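Préparation physique et reprise collective : observations sur le stage de juin

Le stage de reprise des Korier de Stekstead s'est achevé en juin, et il me paraît utile de consigner ici quelques observations sur la manière dont l'encadrement a traité la question de la condition physique des joueurs. Les lecteurs réguliers de ce blog savent que je suis cette équipe de football américain depuis sa première saison en division régionale, et que je m'intéresse davantage au travail d'intersaison qu'aux résultats.

La préparatrice physique, Madalena Godinho, a présenté aux abonnés le protocole retenu. Chaque joueur se soumet à son arrivée à une course de 2000 mètres, à une série de tests de détente et à un entretien individuel. Le poids ne figure plus parmi les critères d'admission à l'entraînement complet. Il demeure relevé par le service médical, qui ne le communique ni à la presse ni aux autres joueurs.

Cette décision appelle une remarque. Les saisons précédentes, la pesée d'ouverture se tenait devant l'ensemble du groupe, et les chiffres circulaient avant midi sur les forums de supporters. Le cas du coureur Yu, raillé pendant tout un été pour quelques kilos repris après une opération du genou, a laissé des traces. Il a pourtant terminé l'exercice avec 578 yards au sol, meilleur total de l'effectif.
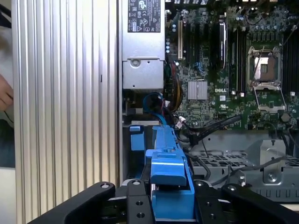
Le nouveau protocole comporte également des obligations pour les joueurs. Un programme individuel leur est remis dès la fin de la saison, avec un point téléphonique toutes les trois semaines. Ceux qui ne s'y conforment pas commencent le stage dans un groupe séparé, sans contact, jusqu'à validation de la course. Quatre joueurs de ligne se trouvaient dans cette situation à l'ouverture. Trois ont rejoint le groupe principal avant le premier match amical, disputé contre Katetis devant environ 2000 spectateurs.

Il convient de rester mesuré quant aux enseignements de cette rencontre. La ligne offensive a bien protégé son lanceur durant la première mi-temps, puis a reculé de manière sensible dans le dernier quart-temps. L'entraîneur principal a évoqué la chaleur. Pour ma part, j'y vois surtout l'effet d'une rotation trop courte au poste de garde, difficulté déjà signalée dans ces pages l'an dernier et à laquelle le recrutement n'a pas répondu.

S'agissant du poste de coureur, la concurrence demeure ouverte. Yu a effectué la totalité des séances et conserve, à mon sens, une longueur d'avance dans les situations de courte distance. Son remplaçant se montre plus vif à l'extérieur mais protège encore mal le ballon, avec deux pertes lors du seul match contre Katetis.

Le prochain billet portera sur les unités spéciales, dont le responsable a changé durant l'intersaison. Les commentaires restent ouverts sous le présent article, et les corrections relatives aux statistiques seront intégrées au texte.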